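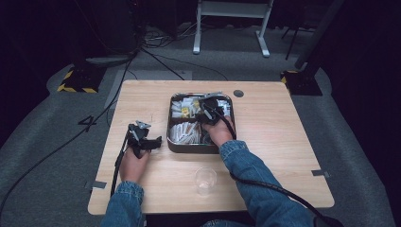 Our sachet tray, with the sugar sticks at the front left

How do you keep a tea and coffee sachet tray tidy when lots of people use it?

Posted by Yufang Hou in Home and Kitchen > Storage and tidying

Hello everyone, first time posting although I have been reading the site for years and have had more good advice from it than I can say (my descaled kettle sends its thanks). I look after the drinks table at work, which is one of those jobs that nobody gave me and that I seem to have had since May. We have a metal tray with a darker rim, divided into compartments, and into it go the sugar sticks, the whitener, the sweetener and anything else that comes in a small packet.

The sugar sticks I am quite proud of. They lie side by side in the front left compartment, the white ones and the tan ones together, and people seem able to take one without upsetting its neighbours. The compartment behind it is my despair. It is a jumble of little packets, white and cream with some yellow, and however nicely I set it out first thing, by eleven in the morning it looks as though somebody has stirred it. I have tried standing them on end, I have tried laying them flat in layers, and for one week I tried little paper bands, which all ended up on the carpet. The back right one has white packets in it and is somewhere between the two.

What I'd like to know is whether there is a way of arranging small, loose packets so that they stay arranged, or whether I should give in and let that compartment be a heap. I'd also like to know how many to put out at a time. We buy the whitener in boxes of 100 and I have been tipping in as many as will go, partly because I don't like to be asked for more when I'm in the middle of something. The cups live on the same table, the clear plastic sort for cold drinks, and there isn't a great deal of room for a second tray, so please be gentle with suggestions that involve buying furniture!

Thank you in advance, and sorry this is so long.

Jolene Waaka
Posted in reply to Yufang Hou

Hello Yufang, and welcome. I ran the refreshments for a conference centre for a good many years, and I must have filled trays like yours thousands of times, so forgive me if I go on a bit.

Your sugar sticks behave because they are long and thin and the compartment more or less holds them in line. Short packets have nothing to hold them, and if there is space to slide they will slide. The cure for me was always to file them like index cards. Stand them on their long edge, all facing the same way, and pack the compartment until they hold each other up, but leave a gap of about two fingers at the front so people can tip one forward and lift it out. If you pack it completely tight they have to dig, and it's the digging that makes the mess. I suspect that is what happened when you stood them on end before, though I may be doing you an injustice.

If the compartment is too wide for one row, put a divider down the middle. You don't need to buy anything clever. We used a strip of stiff card folded into a long L shape, with the foot of the L tucked under the packets so that their own weight held it in place. Ours got grubby every month or so and we cut new ones from the backs of writing pads. A lady I worked with at the time had some smart acrylic ones from Kulton, which looked lovely and were forever being taken home by accident in the washing-up box, so I went back to card and never regretted it.

The other thing I would do is stop mixing kinds in one compartment. If the yellow ones are different from the white and cream ones, people will turn over the whole lot looking for the one they want, and I don't blame them, I do it myself in cafés. Put each kind in its own row, even if it's a very short row. If there are only a few of one kind, they can go in a small glass or an egg cup beside the tray. An old egg cup holds more sweeteners than you would think.

As to how many, I'd put out what you expect to be used by lunchtime and no more, and then top up once. I know you said you don't like being interrupted, and I do sympathise, but a half-full compartment that is in order looks far more generous than an overflowing one that isn't. Keep the opened box somewhere people can find it, with the flap folded in, and you'll find that one or two kind souls start topping up for you.

When you do top up, take the old ones out, put the new ones at the back, and bring the old ones to the front. Paper packets go soft and a little bit sticky at the corners if they sit at the bottom for weeks, and the sugar inside sets hard. Give the tray a wipe while it's empty and dry it properly before anything goes back in. Any split packet wants to come out straight away, as the grains get under everything.

Do let us know how you get on. I'd love to hear that the back left has been tamed.

Ramesh Pandey
Posted in reply to Yufang Hou

Just get jars. We got rid of our tray and went over to jars and never looked back. Sugar in one, whitener in the other, a spoon in each. Much cheaper as well.

Yufang Hou
Comment on Ramesh Pandey's reply

Thank you Ramesh, I did think about jars, but we have quite a few visitors and I worry about wet spoons going in the sugar. I may be fussy. At home I would do just as you say.

Devendra Kashyap
Posted in reply to Yufang Hou

I agree with nearly all of what Jolene says, and I'd like to put in a word for the heap as well, only in the right place.

I help with the teas at our allotment society, where we have a tray of much the same kind, and I went through a phase of filing everything. It did look splendid at the start of the afternoon. The difficulty is that people at a drinks table have a cup in one hand, very often a full one, and they are picking with the other hand while talking to somebody over their shoulder. Filed packets are easy enough to take one-handed if they're loose, but when they're snug you get three coming up together and two being pushed back in at an angle. So what I do now is file whatever is most popular, with plenty of slack, and let the least popular things lie as they please in a back compartment. Hardly anyone goes in there, so it stays as I left it. You could try swapping your compartments round for a week and seeing which one gets messy. If the jumble moves with the packets, it's the packets, and if it stays in the same corner, then it's where people's hands naturally go first.

It may be worth looking at which side people come to the table from, too. Ours came from the left and reached right across the sugar for the whitener, with sleeves trailing over everything. I turned the whole tray round one afternoon and it made more difference than anything else I'd tried. It cost nothing and took me less time than writing this has.

And do keep the cups a little way off from the tray if you can manage it. The light plastic ones go over at the least nudge, and if somebody has put one down with a drop of squash in it, that's a compartment of paper packets gone. We lost a whole afternoon's sugar that way. I keep ours stacked at the far end of the table now, next to the jug.

One small disagreement with Jolene, and I hope she won't mind. I wouldn't use card for the divider if your tray gets wiped often. I cut mine from the lid of a margarine tub, which bends nicely if you score it first with the back of a knife, and it goes in the washing-up bowl with everything else. It's been in there for 6 years and looks no worse than I do.

Jolene Waaka
Comment on Devendra Kashyap's reply

I don't mind at all, Devendra, the margarine lid is a very good idea and I wish I'd had it at the time. I had forgotten about sleeves. We used to have a gentleman in a big tweed coat who took half the tray with him every time he reached for the milk.

Yufang Hou
Comment on Devendra Kashyap's reply

Thank you both so much, this is more help than I had hoped for. I am going to separate out the yellow ones first and try the egg cup, then make a divider (we get through a lot of margarine) and file the rest with the two-finger gap. If that doesn't hold by eleven o'clock I shall turn the tray round. The cups can go further down the table from tomorrow. I'll come back and say how it went once it has had a fair trial.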